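Session 7: Reading a vendor package - the Lalten cloth-handling kit

Applied Automation, Stenden. Read these notes before the lab. You will need the data sheet and the price list from the course folder.

The kit under review is sold by Lalten as an add-on for a single robot arm. It covers one job: picking up small flat textiles and laying them down folded. The buyer supplies the arm, the table and the room. Lalten supplies the finger set, the control software and a year of support. 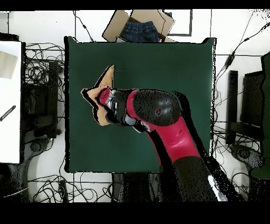 Notes by Azadeh Nazari, with corrections from Volker Lammers
Revised 24th January

1. What is in the package

Base package: finger set, mounting plate, software license for one arm, printed setup guide. The training day is extra. So is the second license you need if you want to test changes on one cell while another keeps running. Sepehr Jafarzadeh asked last term whether the license moves with the arm or with the computer. It moves with the computer.

The price list gives 3000 for the base package, before tax and shipping. Volker's view is that you should budget for the training day as well, because the setup guide skips the part on table height. I agree with him on that point and would add a day of your own staff time.

Terms used in the data sheet:

Cycle - one pick, one fold, one release. Moving the item to a stack is not included.
Regrasp - any time the fingers open and close again on the same item.
Assisted cycle - a cycle in which a person touches the item. Lalten leaves these out of its totals. We count them as failures.

2. Why cloth is a separate product

A rigid part has one shape. If the arm knows where one corner is, it knows where the rest is. A towel changes shape as soon as you touch it, and the software has to work from what it can see of the surface. Layers hide other layers. A corner under a fold can't be picked until something on top of it is moved. 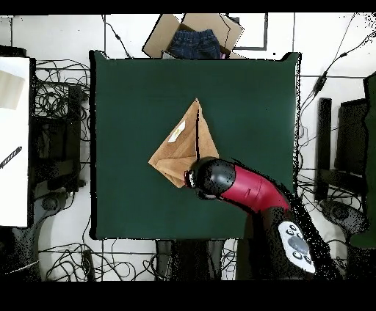
Reading time for sections 2 and 3: 7 minutes

Standard grippers can close on cloth, so the fingers are the less important half of the purchase. What you pay for is mostly the choice of where to grasp. When you compare offers, ask each seller how that choice is made and whether you can see it on screen before the arm moves. Salex shows it as an overlay. Lalten writes it to a log file, which is harder to use during a shift but better for finding faults later.

Ask also about the work surface. Lalten's guide asks for a plain surface in a color well away from the color of the item. A buyer who handles items of many colors may need more than one table cover.

3. Grasp points
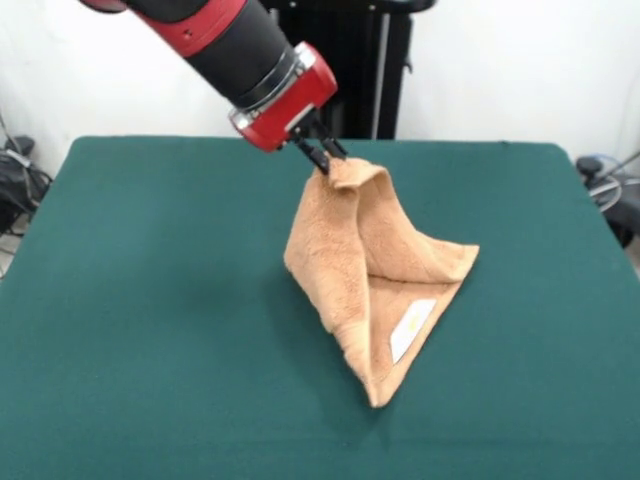

The data sheet lists three grasp types: edge, corner and center. Corner is the default for anything with four hemmed sides. Its advantage is that the rest of the cloth hangs from a known point, and its drawback is that one corner leaves most of the item uncontrolled. With the towel held by a single corner, the fabric makes a tent, and both flanks still reach down to the table. The sewn label is on the inner surface in that position, so a label check would depend on where the camera is placed. Keep this in mind if your customer wants labels facing up.

Edge grasps hold more of the item but need the edge to be found first. Center grasps are meant for moving an item out of the way, and the guide says not to start a fold from one.

4. Running your own trial

Debora Marras ran the acceptance trial for Abbasi in April and has let us use her method. It is simple and it works for any seller's kit.

Use your own items, washed at least once. New towels are stiffer and give better results than you will get later. Drop each item from the same height and do not straighten it. Run 100 cycles with no change to the settings. Write down every regrasp and every assisted cycle, with the cause if you can tell. Her trial took around 3 hours including breaks.

Do not let the seller's engineer stand at the table during the run. They can watch from the desk.

5. For the lab

Work in pairs. Each pair writes one page with a recommendation to buy, not to buy, or to ask for a longer trial. State which items the recommendation covers. "Textiles" is too wide; "hand towels, one size, hemmed" is fine.

Include the full cost for the first year and say what you left out of it. Mark any claim you took from the data sheet without checking.

Pages go to Parviz Jalali, who also has the sign-up sheet for the second lab slot.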